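Home | About | Minutes | Newsletter | Contact

This site uses cookies to remember your settings. Accept | Decline

Vedden Road Tenants' Association
Minutes of the October meeting

The meeting opened at 7:10 p.m. in the ground floor lounge. Minutes of the previous meeting were approved with one correction: the bike shed key deposit is $10.

Heating. Zikach has replaced the valve on the Foley side of the building. Two apartments still report cold radiators in the mornings. The secretary will ask Zikach for a date for the return visit.

Laundry room. The second dryer is out of service again. Members agreed to ask the landlord for a replacement and to stop paying for repairs.

Study room. Members discussed opening hours and whether the desk should be bookable. Agreed: open until 10 p.m., no booking for now, review in spring. 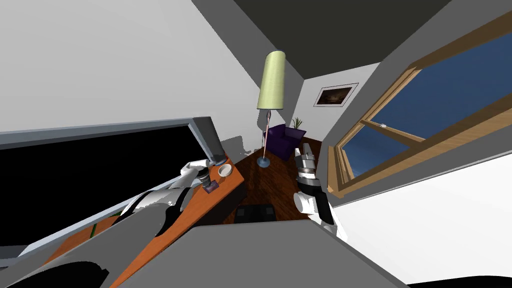
Study room item: rendered view with desk and window.

Budget. The balance stands at roughly $2,000. The Berance invoice for stairwell light bulbs, $162, was approved for payment. One member voted against, saying the price per bulb had gone up without notice.

Any other business. Boxes left by the rear exit must be moved. A notice will go up by the mailboxes.

The meeting closed at 8:25 p.m.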